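Teaching the Planner to Live With a Shiny Table
Final project report, Robot Software Lab
Sunday, July 14, 2019

When our group picked this project back in May, we thought the hard part would be the hand. We had a nice arm, a hand with four fingers and a thumb, and a task that sounded almost too easy for a final project: find two foam cubes, choose one, and move the fingers close enough to start a grasp. We really did believe we would be done early and could spend the rest of the time making the demo pretty!

The software has two parts, and we gave them names so we could stop saying "the first thing" and "the other thing" in meetings. Irnari is the perception node. It takes the color picture from the head camera, looks for patches of the cube color, and fits a box to each patch. Detow is the planner. It takes the boxes from Irnari, decides which cube is easier to reach, and works out a path for the arm that keeps the fingers above the table until the last bit of the approach.

Irnari worked wonderfully on the cloth-covered desk where we wrote it, and then we moved to the steel table and it fell apart. Polished steel gives you back a faint, smeared copy of whatever is sitting on it, and our color filter was perfectly happy to call that copy a cube. Some runs gave us three cubes, and one memorable run gave us five. Detow, trusting soul that it is, planned a path to every one of them.

Our first fix was to make the color range narrower. This helped with the reflections but hurt the real cubes, whose tops look lighter than their sides – so a narrow range would keep the top and throw away everything else, and the box came out too small. We spent most of two weeks moving sliders back and forth before admitting that color alone was not going to carry us.

The second fix is the one we kept. We fit a flat plane to the tabletop at startup and then throw out any patch that does not rise above it. A reflection has no height, so it goes away. We also added a mask for glare, where any very bright streak is marked "unknown" and the planner is told to keep its estimates away from it.
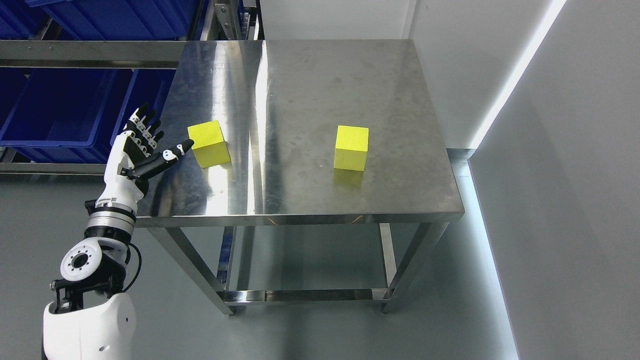 With the mask on, Irnari has to judge each cube only from pixels outside the bright band, and it does this by growing the box outward from the top face until the texture changes. It is slow, and we are a little embarrassed by how slow, but it gave us boxes we could trust.

We tested with 36 runs, each starting from the same arm pose with the cubes moved to new spots by hand. Detow reached a good pre-grasp pose in 30 of them, or 83 percent. In the failed runs the trouble was nearly always the plane fit, which drifts if the head has moved since startup. Refitting the plane before each plan would probably cure this, and it is the first thing we would try with more time.

We would also like to replace the Gillies path smoother, which came with our course software and rounds off corners a bit too eagerly near the table edge. The code and the settings file are in the Vistunholm course folder, along with our notes (please forgive the spelling in those).

Comments (2)

cube_fan: Great read, thank you for sharing! Did you try putting a sheet of matte paper on the table? We did that last year and our extra cubes vanished.
Reply

slowloop: The plane refit takes us almost no time at all, so I'd say go for it. Are you still growing the box on the full-size picture? Shrinking it first helped our speed a lot.
Reply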